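Vuvness Festival Stall Kit

Product page / Fairs and cultural events / Skovcombe Event Hire

The Vuvness is a covered stall for craft fairs, folk festivals and art shows that run over several days. It goes up without tools and stays up overnight with the side walls zipped. Two people can have it standing in 23 minutes.

The frame is powder-coated steel and the roof is coated canvas. Each kit comes with three side walls, a front counter and a bag of ground stakes.

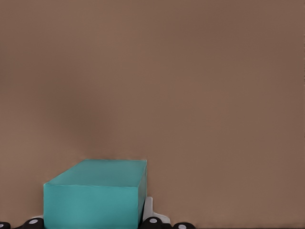 Stakes are for grass and packed earth only. For paved squares and riverside promenades, order the Fendik ballast feet, sold in sets of four. Organizers who need a row of stalls can join them with the gutter strip, so rain doesn't come down between neighbors.

Packed weight: 47 kg
Frame height settings: 3
Roof colors: 8
Hire period: by the day or for the full festival

Painters and printmakers usually add the Niazi hanging rail, which clips to the back wall and takes framed work.
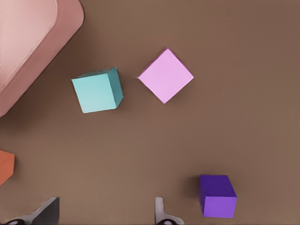 Blocks on a brown tabletop.

Bookings for the spring festival season open in November. A deposit holds your stalls, and the balance is due when the kits leave our yard. Please dry the canvas before packing it away. Wet returns carry a cleaning charge.

Customer comments

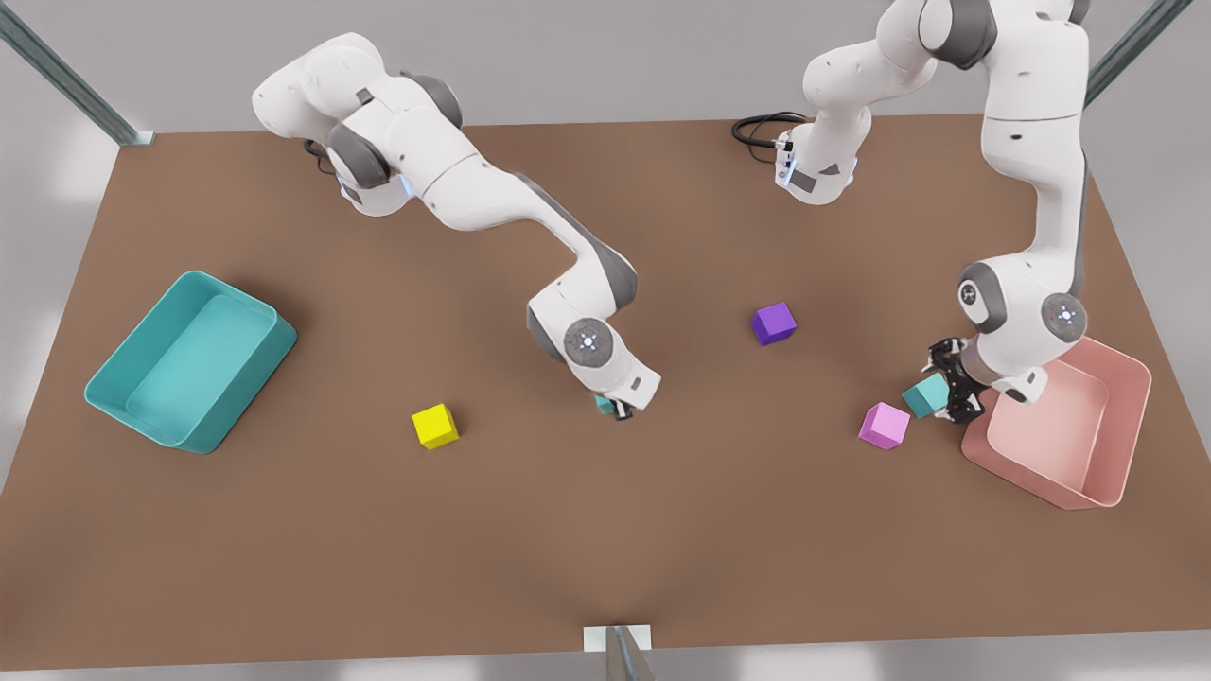
Waraporn Sriwong: We hired six for our music and crafts week and the roofs held up fine in heavy rain. The zippers on the side walls are stiff at first. I would order spare stakes, as we bent a few in stony ground.

Spare stakes are sold in bags of ten. Add them at checkout or ask for them when you confirm your delivery time.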